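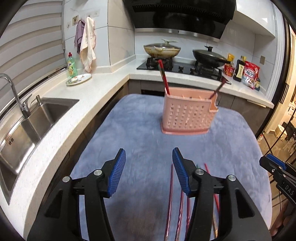 Figure 3. Chopsticks of different colors on a fuzzy mat.

4.2 What people keep in the drawer

I went into the Estton interviews thinking I'd be writing about recipes. Recipes were in my grant application, recipes were in my first set of prompts, and for the first few visits I dutifully asked everybody who taught them to cook. They were polite about it. Then they'd wander over to a drawer, pull it open and start telling me about the stuff inside, and that was when the good talk began.

So this section is about drawers (and jars, and one shoebox). Of the 57 households in the study, 10 let me come back a second time just to go through their eating utensils piece by piece, and most of what follows comes from those return visits. I had expected matched sets. What I mostly got was mixtures, put together over years of moving, marrying, hosting and losing one of a pair behind the stove. Chopsticks are a nice case because a lone one is close to useless as an eating tool, and yet people hang on to it. One woman in Dondar stakes her tomatoes with hers. Another keeps a single stick for testing oil and got a bit cross when I called it a leftover!

Color came up far more than material did. Families used it to say whose pair was whose, and children were very strict about this, much stricter than their parents. In the households with grown children the colors often stayed assigned long after the owner had moved out. A father told me he still sets out his daughter's pair when she visits in July, and that she would notice if he didn't. I believe him.

Ruxandra Olteanu, who read an early draft, thinks I am making too much of this. Her point is that people tell stories about objects when a researcher is standing there asking for stories, and that the same drawer on a normal evening is just a drawer. Fair enough. I tried to get around it by asking Ivan Ostapchuk to run the Jalten visits with a shorter guide that never mentioned memory or family at all. His transcripts are drier than mine - he talks less than I do, for one thing - but the assigned colors are still in there, and so are the orphaned singles.

Where we do disagree is on inheritance. Ivan found hardly any utensils passed down on purpose, while I found quite a few. I suspect it comes down to age, as my group was older, but the sample is too small to settle it and I'd rather leave it open here. The follow-up visits in Ene, planned for 2028, will include younger renters, and I'll ask them about spoons too, which I badly neglected this time.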